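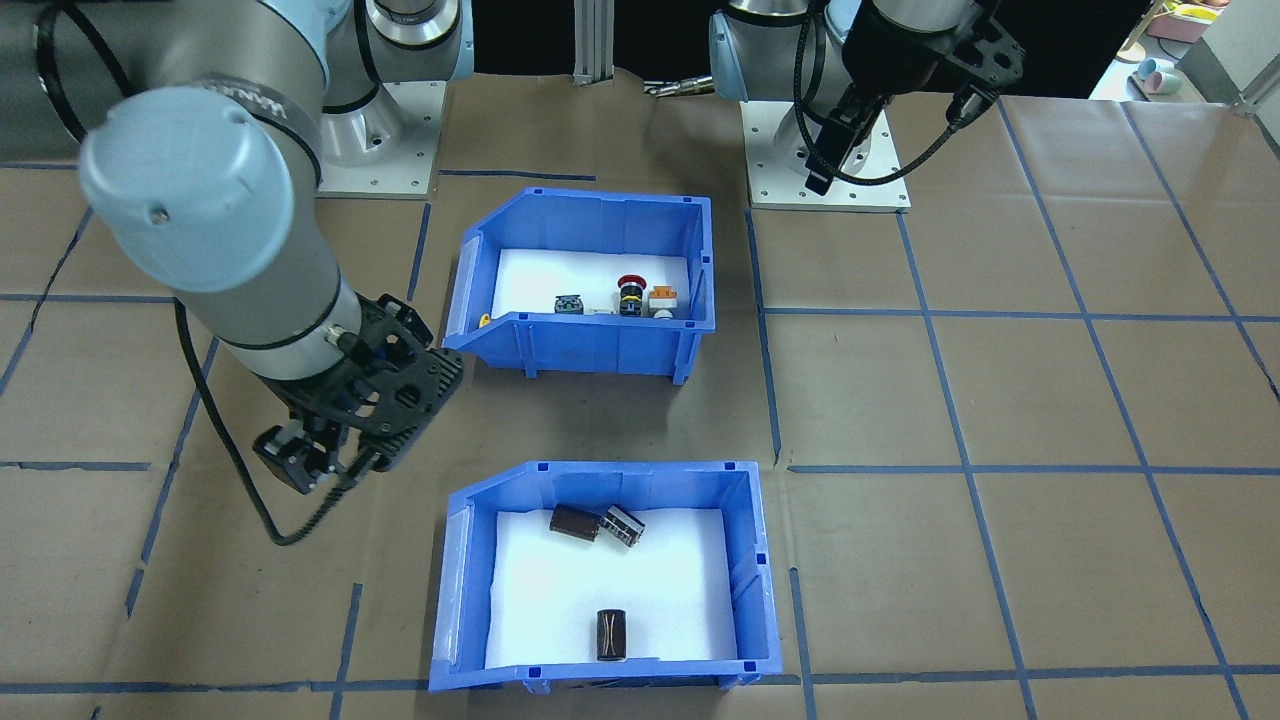 Can a robot tidy up yet?

Reading level: ages 9 to 12
Words in CAPITALS are explained at the end.

Putting small parts into the right bin is one of the plainest jobs in a workshop. Tidying toys at home is much the same job. A person learns to do it at age two or three and does not have to think about it later. For a machine it is several jobs, and each one can go wrong.

The job, step by step

1. Find the object. The machine needs to know where the object is and which way it is turned. A camera gives it a flat picture made of dots. A computer program has to work out which dots belong to one object and which belong to the next.

2. Choose a place to hold it. A CAPACITOR shaped like a small can may stand upright or lie on its side. Both ways are found in the lower bin, lined with white foam. A gripper with two fingers has to come at each one differently.

3. Close the fingers. If they press too lightly, the part slips. If they press too hard, the part may be crushed. Your skin measures this for you. Many grippers have no sense of touch at all.

4. Move without hitting anything. The arm is made of stiff pieces and turning JOINTS. The hand may have a clear path while the elbow does not. When two arms share one work surface, each has to stay out of the way of the other.

5. Let go in the right place. The sides of a bin are a wall to the gripper. It has to go over the rim, down, open, and come back up.

Why the parts matter

A red emergency stop button with a round, wide head is easy for fingers to find. A small switch is harder. Two capacitors that touch each other are harder again, because the fingers need a gap to fit into. A person would push one aside with a fingertip. A robot can be taught to do this, but it is one more thing to teach.

Shiny surfaces and shadows also cause trouble. A shadow can look like the edge of an object.

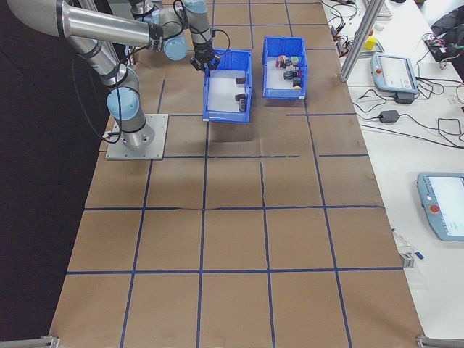

Two blue bins with small parts inside. The gripper is just above the rim of the left bin.

What "almost always" means

Els Dewulf tests sorting machines at a company called Nosance. She explains it with numbers. Suppose a machine picks up 1,000 parts and drops 37 of them. That sounds like a good score. Now suppose it works in a shop that sorts 174 parts an hour. At the same rate, it would drop over 6 parts every hour, and a person would have to stay close by to pick them up.

In a factory, engineers can make the job easier. They can put every part in the same place, facing the same way, under the same lights. Robots have done work like that for many years, and they do it well.

A home is different. The laundry is never in the same heap twice. A sock may be inside out, under a chair, or inside another sock. Cloth has no fixed shape, so a picture of a sock from yesterday is not much help today.

So, can machines do chores yet?

Some chores, yes. Dishwashers and washing machines have done theirs for a long time, as long as a person loads and empties them. Robot vacuum cleaners can clean a flat floor. They do badly with cables and rugs with long threads.

Sorting a few known parts between bins can be done by some robot arms, often slowly. Tidying any room, with any mess, cannot yet be done by a machine you could rely on. Normunds Kuusk, who teaches machine safety in Govatholm, tells his classes to ask two questions about any robot they see on video: how many times did it try, and who put things back afterward?

Try it at home

Put ten small objects in a box. Wear a thick mitten, close one eye, and move the objects to a second box using only your thumb and one finger. Write down each drop. Do it again with the objects packed tightly together.

Words to know

CAPACITOR: a part that stores a small amount of electric charge.
GRIPPER: the hand of a robot arm.
JOINT: a place where the arm can turn or bend.
RIM: the top edge of a bin or cup.

Page last checked 2020-07-02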